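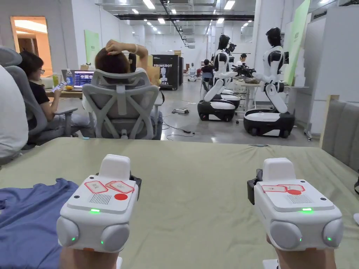 Codport Baking Supply Drops "Miracle" Claims From Its Chocolate and Icing Range

Retailer says it tested its own product descriptions and did not like what it found

CODPORT - Codport Baking Supply will take the words "foolproof," "professional" and "no-fail" off its website in December, after a review of 17 decorating products it sells to home bakers. The store says most of those words came straight from suppliers and had been copied onto its pages without a second look.

"I have been told for years that one more gadget will fix my piping," said Dineo Swanepoel, who runs the store's product testing. "I own a drawer full of those gadgets. My piping got better when I practiced."

Swanepoel and pastry teacher Onni Seppälä used each product the way a customer would, in a home kitchen, with store-brand butter and the instructions from the package. Two of the 17 did everything the label promised. Five did not do the main thing they were sold for, and the store has stopped ordering them. The rest worked well enough, but the claims on the packaging went further than the results.

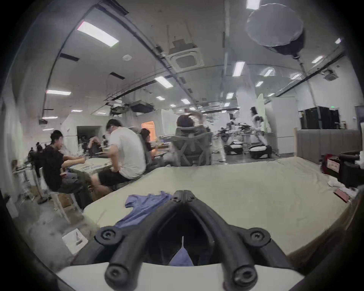 What the review looked at

The products included piping tips, candy melts, transfer sheets, luster dust, silicone molds and ready-made fondant. Each was tried more than once, and by both testers. Seppälä said he went in doubtful about "no-temper" coatings and came out the same way.

"They set, I will give them that," he said. "They also taste like a candle. If a customer wants a fast shell on a cake pop, fine, but let's not call it fine chocolate."

The Lambrakis piping set, sold for years as a starter kit, stays in stock with a plainer description. The page now says the couplers are stiff and the smallest tip clogs on anything with seeds or pulp in it. Cledier edible glitter also stays, with a note that it clumps in humid weather. The Vultetti cake turntable is one of the two products that passed without changes.
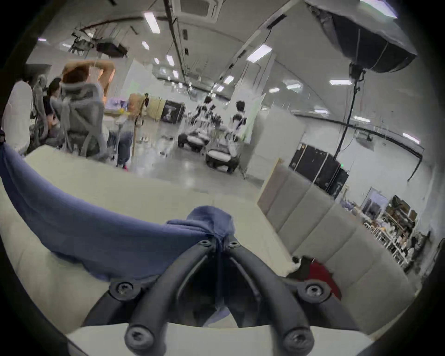
New product pages

Close to the price, shoppers will find a short box titled "What it won't do." Hilkka Koivisto, who buys for the store, wrote most of them and expects complaints from suppliers.

"One has already asked me to soften the wording," Koivisto said. "I asked them to send me a batch that works. We'll see."

The store has nearly 2,000 items in its catalog, and the review covered a small part of it. Koivisto would not promise a date for the rest. Cookie cutters and cake boards are next, followed by gel colors, where she suspects the "true red" labels will be trouble.

Customers who bought any of the five dropped products can return them, opened or not, with an order number.

Contact: Saimi Räsänen, Codport Baking Supply press desk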